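I have finally finished sorting the family recipes, and I'm so pleased with myself that I had to come and write about it before the washing up!

For anyone new, this all started when my aunt handed me a biscuit tin of cards, envelopes and torn-out notebook pages. There were 260 of them. Some in Greek, some in English, a fair few in a mixture of both that only makes sense if you grew up in our kitchen.
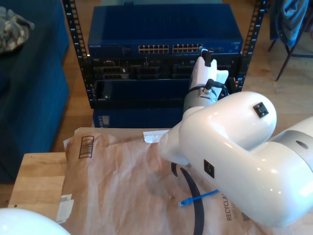
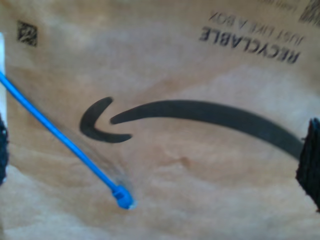
The Greek ones were the hardest. My grandmother wrote the way she talked, so half the words are spelt by ear and the rest are shortened to two letters and a squiggle. I'd been stuck on one of them for weeks. It kept saying to add "the glass", and then later "the other glass", and I couldn't work out whether she meant water, oil or wine. Apostolos Mavromatis, who runs the evening class I go to, read it in ten seconds flat. The first glass is oil. The other glass is for whoever is cooking. I love her so much for that.

After that I got braver and started cooking from them, one every Sunday. The spinach pie was a triumph (she says to salt the spinach, leave it, then squeeze it "until your hands complain", and they did). The lemon biscuits were good too, although the card gives no oven heat at all, just "hot but not angry". I settled on 180 after burning one tray and underbaking the next. The chickpeas went in overnight with an onion and a bay leaf and came out so soft and sweet that I ate them standing up at the counter with a bit of bread, and then had to cook something else for everybody's tea.

Then there's the walnut cake. Three cards for the same cake, all in her writing, all different! One has 550 grams of sugar in the syrup, which made my teeth ache just reading it. One has orange peel and one has brandy. I made all three over a bank holiday weekend and invited the cousins round to argue about it. The orange one won, but my uncle is still ringing me up to put the case for the brandy, and I do think he has a point if you leave it until the second day, when the syrup has gone right to the bottom and the top has turned a bit chewy.

I've typed everything up now, with her words first and my notes underneath in brackets. I left in the odd bits as well: the shopping lists on the backs, a bus time, a phone number with no name, and a very firm note to herself about never lending out the big pan again. It didn't feel right to tidy her up.

There are still 30 cards that I can't read well enough to cook from. One could be a fish soup or could be instructions for getting wax out of a tablecloth. I'm taking those to my aunt's in November, when we'll have a long weekend and a lot of coffee, and she can tell me which is which.

Next Sunday it's the stuffed tomatoes. The card says "rice, as much as it wants", so wish me luck, and if your family has a rule for how much rice a tomato wants, please put it in the comments!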